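Marking out the hall floor: what we have learned so far

The Herkby hall reopened in January with its new grey floor, and the groups that use it have been finding their feet on it ever since. The old boards had badminton lines, a faded netball circle and the ghost of a shuffleboard court that was last played before most of us joined. All of that went with the boards. We now have a plain floor and a timetable full of people who need to know where to stand.

The decision was made early on not to have permanent lines painted. The quote for a full set came to over £3,000, and it would have fixed the layout for years at a time when the dance group, the indoor bowls and the after-school club all want something different. For the time being every group marks out its own space with tape and takes it up again when its block of sessions ends. This item is a summary of how that should be done, as several people have asked and the notice by the kitchen hatch has been covered by the Teltevlow coach trip poster.

What to use

Painter's tape, the low-tack sort sold for decorating. Please do not use parcel tape, gaffer tape, carpet tape or anything with a cloth back. Parcel tape was put down for the quiz night and took the best part of an evening to get off with warm water and a plastic scraper. The residue it left then picked up dirt from shoes, and there is still a mark near the stage steps.

The hall keeps a small stock in the tall cupboard in the corridor, on the second shelf, next to the extension leads. If you finish a roll, write it on the sheet inside the door. Groups that get through a lot of tape are asked to buy their own. The hardware shop in Brallberg stocks it and will put rolls aside if you ring in the morning.

Before you start

Sweep first, then go over the area with the dry mop. Tape will not hold on dust, and the floor shows very little of it, so sweep even if it looks clean. If the floor has been washed, give it a good hour with the windows open. The heating should be on low. Tape put down on a cold floor tends to lift at the ends once the room warms up.

Work out your layout on paper and bring the paper with you. The hall is not square. The wall on the car park side runs in slightly towards the stage, and anyone who measures off both long walls will find their lines refuse to agree. Measure from the wall with the radiators only.

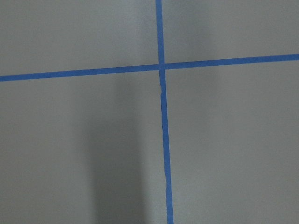
Centre marks are the thing most groups need before anything else. Once you have a centre, the rest of a layout can be measured out from it, and it can be found again if a strip comes up. Two long strips crossing one another are enough, as with the blue ones on the grey here, laid straight over each other where they meet. There is no need to cut the tape at the crossing or leave a gap. Run each strip well past the point where they meet, as a long line is easier to sight along than a short one, and press the edges down by hand as you go. The edge of a strip may go a little wavy in places where it has been laid by hand, and for most purposes this does not matter. If it does matter to you, as it does to the bowls group, measure to the middle of the crossing and ignore the edges altogether.

For a long straight line, two people are needed. One holds the end of the tape down and the other walks backwards with the roll, keeping it low and pulling gently. Do not stretch it. Stretched tape looks very straight for a while and then creeps back, and the ends curl. Lay the whole length lightly, look along it from one end, and only then rub it down. A folded tea towel does this well and is kinder to the hands than a thumb.

Colours

There has been some confusion when two groups have had tape down at once. We suggest the following, and will change it if it does not work.

Blue for centre marks and anything shared.
Yellow for the after-school club.
Green for indoor bowls.
White for dance and movement.

Anyone hiring the hall for a single occasion may use blue but must take it up before leaving. Please do not lift a strip that belongs to another group, even if it is in your way. Leave a note in the book and it will be sorted out.

Taking it up

Six weeks is the longest any tape should stay down. After that the glue begins to set and the strip tears into short lengths when you pull it. Lift one end with a fingernail and draw the tape back over itself, slowly and close to the floor. If it leaves anything behind, use a damp cloth with a drop of washing-up liquid, then wipe again with clean water. No white spirit, please — the flooring firm was firm about this, and the guarantee depends on it.

Used tape goes in the general waste. It should not be rolled into balls and left on the window sills, where several were found at the end of last term.

Chairs and tables

Chairs dragged over tape will lift it, so stacks should be moved on the trolley and set down clear of any lines. The folding tables have new rubber feet, which are gentle on the floor but grip the tape and pull it along with them. Lift these at both ends when you move them. The piano stays where it is.

Still to be decided

We have been asked whether small permanent dots could be set into the floor for the main centre point and the corners of the bowls area. The firm says it can be done, at a price we are waiting to hear. The dance group would also like one line across the stage end. Both will be discussed at the next users' meeting, in the small room at 6 p.m., with the date to go up on the door once the booking is confirmed.

If you have a layout that works well for your group, please leave a copy in the folder in the corridor cupboard. There are 2 in there already, one for bowls and one for circle games, and both have the measurements written on.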